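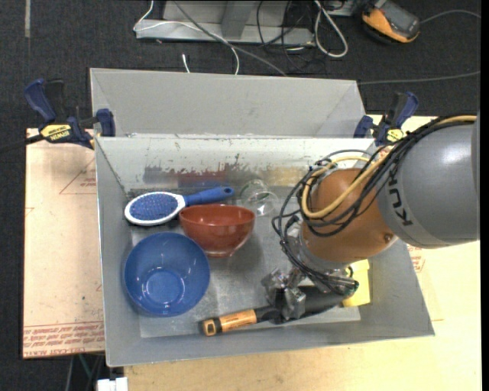

Going in for the tool with the orange and black handle. The glass was on my list for later.

I've been meaning to write up the bin work for a while. We closed out the count last week at 1,985 demonstrations, and before I forget how it went I want to get some of it down, mostly the parts that didn't make it into the Grustness report.

The job is simple to describe. A bin of household stuff, an arm over it, and a person driving the arm by remote to pick things up. Everything the person does gets recorded, and later a policy gets trained on the recordings. I drove for six weeks. Zohreh Alipour drove the same number of hours and had more good runs than I did.

The remote side is a hand controller on a stand, running through Drondach, the software we use for logging and for mapping my hand to the gripper. There's a clutch under the left foot. Foot down, the arm follows me. Foot up, the arm holds where it is and I can move my hand back to a comfortable spot. My first week I used the clutch all the time, little nervous re-grips every few inches. When we played those runs back you could see every one of them as a pause. The policy trained on that batch paused too, in midair, for no reason it could have known. We threw the batch out. After that I made myself plan the whole reach before I put my foot down.

Bowls are easy. You come straight down with one finger inside the rim and one outside, close, lift. If the bowl is sitting upright I can do it without thinking. A tipped bowl takes more care. The rim is at an angle, so you have to roll the wrist to match it, and the arm is big and the cables have opinions about how far the wrist goes. There were poses I knew I could reach on paper and avoided in practice because I didn't like watching the hose pull tight.

The hairbrush was a surprise. I expected to grab the handle, and that works, but the head is heavier than you'd think and the brush swings down as soon as it leaves the bin. Zohreh started taking it closer to the head, across the neck, and hers stayed level. I switched to her way partway through. That means the first part of the data has two different answers to the same question and I'm one of the reasons. We talked about whether to drop my early brush runs and ended up keeping them. I still don't know if that was right.

Long tools are the ones I liked least. There is plenty to hold, but where you hold it decides everything. Grab near the end and the other end drags across the bin and takes something with it. Grab near the middle and you may be squeezing the widest part. I got in the habit of hovering over the thing for a second before going down, which looks like hesitation in the logs and kind of is. If the tool is lying near a wall you also have to think about whether the fingers will hit the wall on the way. I hit the wall a lot in March. The inside of that bin was scuffed up before I got there, but I did my part.

Then the clear glass. I could see it fine from where I sat, tipped over on its side. Through the camera feed it was mostly a couple of bright spots on gray metal. We had a rule that you could only drive from the feed, since the policy wouldn't be able to lean over and look either. I broke the rule twice, told Zohreh, and we deleted both. Driving from the feed, my success rate on the glass was bad enough that I started leaving it for last, when there was nothing else around it to knock into. Zohreh pointed out that now the robot was going to learn to leave glasses for last. She was right. We made a list after that, shuffled for every run, and you picked what the list said. I didn't enjoy the list but the data was better for it.

Some notes for anyone setting up something similar, in no special order:

Clamp the bins. Ours moved the first day when I pushed down too hard, and every run after the slip was off by a finger width until we caught it. We put clamps where the two bins meet and had no more trouble.

Record the failures and label them as failures. We almost didn't. The ones where I dropped something and then recovered it turned out to be some of the most useful runs we had.

10 Hz was enough for logging our kind of motion. I argued for more and lost, and I couldn't see the difference afterward.

Take breaks by the clock. I drove noticeably worse at the end of a long session and didn't feel it while it was happening. The logs showed it. My paths got straighter and faster and I closed the gripper early.

Write down who drove each run. It takes no time and we ended up sorting by driver more than by anything else.

We did try the other way of teaching too, where you put the arm in a soft mode and push it around by hand. I did one afternoon of it. On a small arm I like that approach. On this one I was leaning my whole body into it to get a turn out of the wrist, and my own arms were in the camera view for half the motion. You'd have to edit yourself out or teach the robot to expect an elbow. It did give me a much better feel for where the joints wanted to go, and my remote driving improved the next day. If I were training a new driver I'd start them with an hour of pushing by hand and then throw those recordings away.

The trained policy is fine. It picks up bowls well, better than I expected. It's okay on the brush. On long tools it hovers before it goes down, same as me, about the same length of time. Zohreh noticed it first and called me over to watch. It was strange to see my own habit coming out of a machine that size.

It can't do the glass yet. The plan is to add a second camera view, lower down and off to one side, and collect another set with only clear objects. I've said I'll drive for half of it. Before then I need to raise the controller stand, my shoulder has been sore since the middle of the project and I think I had it set too low the whole time. If anyone has a good foot pedal to recommend, ours sticks.

Filed under: Robots, Work notes

Related posts
Foot pedals I have tried so far
Moving our logs from Rerkus to Drondach
A short visit to the Papadopoulos workshop
What I got wrong about grippers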